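Clurkum Cell Guide – Section 4: Setting Up the Wrist Camera View in Simulation
September, by Urmas Vaher
Print this page | E-mail this page

Before you start, load the cup-on-cloth task in the simulator and switch to the wrist view.
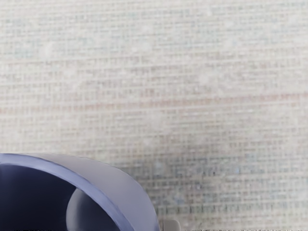
Märta Granström asked whether the finger must be visible at all, as her team at Gindport had turned their camera until it was completely outside the view. Our answer is that a small part of the tip must stay at the bottom edge. The alignment check in step 5 uses it as a reference.

4.1 Camera position

1. Stop the arm and set the speed to zero.
2. Open the Camera tab and choose "wrist".
3. Lower the arm until the woven surface fills most of the view and part of the cup is in a lower corner.
4. Change the tilt in small steps until only the top of the gripper finger shows. In the picture it is the light gray piece at the bottom, just right of the cup.
5. Press Check Alignment. If the result is red, go back to step 4.
6. Save the view under a new name. Do not write over the factory view.

CAUTION: Do not move the arm lower while the Camera tab is open. The collision guard is off in this tab, and the finger can go through the table model.

4.2 Surface texture

1. Open Materials and select the cloth.
2. Set the texture scale to 216.
3. Look at the weave. Soft stains of color and a little blur are acceptable. Flickering lines are not – if you see them, lower the scale and render again.
4. Run 1,000 frames with the arm at rest and read the log. More than 11 warnings means that the texture file is damaged and you must install it again.

Note: The inside of a cup can be very dark in this view. Raise the fill light by 2 steps if you cannot see what is in it. Do not raise the exposure, it makes the cloth too white.

Comments

Fedir Hutsuliak: Step 4 in 4.1 took me a long time with the mouse. The arrow keys are much better.

Encarnación Cabello: Is the texture scale the same for the Zavamus arm?

Urmas Vaher: Yes, the same. Only the tilt limits are different, please see Section 6.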